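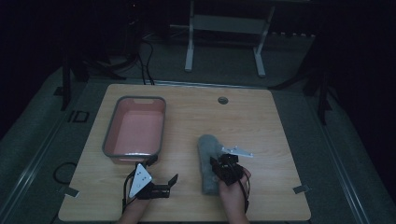 Life > Home > Laundry & Mending

Reading time: 3 min

I have a drawer of single socks, and I've had it so long that it moved apartments with me. So when I heard there was a woman at Kellitska, the laundry and mending shop on the corner of Sirngate, who is known for getting people's socks under control, I asked if I could come by and bother her with questions. She said yes, as long as I didn't print her name (she gets enough people handing her bags at the grocery store already!) and as long as I came after 3, when the morning wash is done.

I brought 13 of my singles with me in a bread bag. She tipped them out on the counter and went quiet for a bit.

"You've got four navy ones here and you think they're all different," she said. "Two of them are the same sock. One got dried hot and one didn't."

She was right, and I'd been walking past that pair since January. I asked her where the missing ones go, because I really thought the answer would be the washer. She laughed at me.

"Inside the duvet cover. Always check the corners of the duvet cover. Or the sleeve of a sweatshirt, or down the leg of the pants you took off in a hurry. I've been doing this for years and the machine has eaten maybe two."

She grew up over a dry cleaner's in Zomoten and says her mother made the kids match socks before they were allowed to watch TV. She hated it then. Now she does it with the radio on and tells me it's her favorite part of the day, and I kind of believe her, although she also said that about lunch.

We got onto folding, and she has opinions. I'm a baller, meaning I roll the pair up and pull one cuff over the whole thing, and I said so with some pride.

"No, no. You're stretching the one on the outside every single time. Then you come in here and tell me your socks fall down." She laid one on top of the other, folded them in thirds, and stood them on end in a shoebox lid. It took her no time at all. Mine fell over when I tried it (twice) and she fixed them without saying anything.

What about wool? I always get scared with wool. "Cool water, inside out, and flat on a towel," she said. "Don't hang them by the toe, they get long and sad." She darns too, and charges a couple of bucks a heel, but she'll tell you if it isn't worth it. She has a jar of yarn ends left over from the Samarakoon mill shop and she doesn't care if the color matches. "It's in your shoe! Who's looking?"

I asked how long I should hang on to the ones that never find a partner, and I was hoping she'd say forever. She gives them a month. After that they go in the rag bag, or over your hand for dusting the blinds, which I've now tried and it works great.

I went home with three pairs I didn't have that morning, plus a darned heel in bright orange. The drawer still has a lot in it. I did check the duvet cover, and there was a sock in there, and it wasn't even one of mine.

Contact | © Sirngate Neighbors | Back to top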